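Eltwood Remote Teaching — Support
Ticket: Follower arm drifts and stalls during hand-guided CPU task
Opened by: Carmela Pacheco
Assigned to: Bent Bisgaard
Status: Closed, with one item moved to Meltow

Problem as reported (Carmela Pacheco)

We are recording demonstrations of a desktop teardown and rebuild. The operator holds the leader arm and the follower copies it at the case. Near the CPU socket the follower lags, then jumps to catch up. The jump is small but the socket pins are exposed, so we stop every time. Out of 60 takes, 40 were dropped for this reason. Wrist view at the socket, retention frame open, processor on the board beside it:
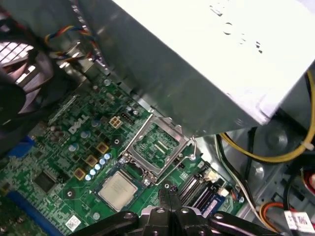

First reply (Bent Bisgaard)

Please send the follower log for one bad take and one good one. Also confirm the scaling value. At 1:1 any shake in the operator's hand goes straight to the fingertips. For work inside a case we set motion scaling to 4, meaning the leader moves four units for one at the follower.

Reply (Carmela Pacheco)

Logs attached. Scaling was at 1. Changed it to 4. Shake is gone, lag and jump are still there. Julián Aguirre and Theophilus Owusu each ran the task and both got it, so I don't think it is one person's grip.

Log review (Bent Bisgaard)

The bad take shows the leader stream dropping out for short periods. The follower holds its last target, then gets the newest one and goes there at full speed. That is the jump. The good take has no dropouts. Joint error at rest is normal in both, so leave the calibration alone for now.

Steps tried on site

1. Swapped the leader USB cable. No change.
2. Moved the leader off the shared hub to its own port. Dropouts down, not gone.
3. Turned off live preview of the wrist camera on the operator PC. No dropouts in 3 runs.
4. Turned preview back on at half rate. Still clean.

Follow-up (Theophilus Owusu)

Ran it again with the case on its side and the fingertip reaching inside, to the right of the power supply. 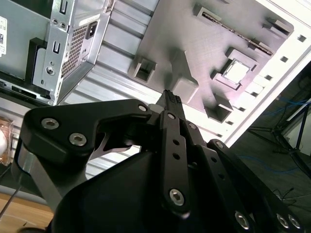 Reach is fine in this pose but the wrist is close to its limit, and the operator can't feel that through the leader. Force feedback is off in our Gallardo profile. I would like a soft stop before the limit — at the moment the follower just quits tracking and the take is lost.

Reply (Bent Bisgaard)

The soft stop is a setting: limit_margin in the follower profile. It ships at zero. Set it to 3 degrees and restart the bridge. Also set catchup_speed to low, so that a dropout ends in a slow move. Don't use takes with a dropout for training even if the task was finished. The pause gets learned along with the motion.

Result (Carmela Pacheco)

Both set. No jumps since. Preview stays at half rate. The dropped takes are tagged and kept out of the training set.

Still open: the preview load on the operator PC. Saturnino Figueroa has the ticket on the Meltow side.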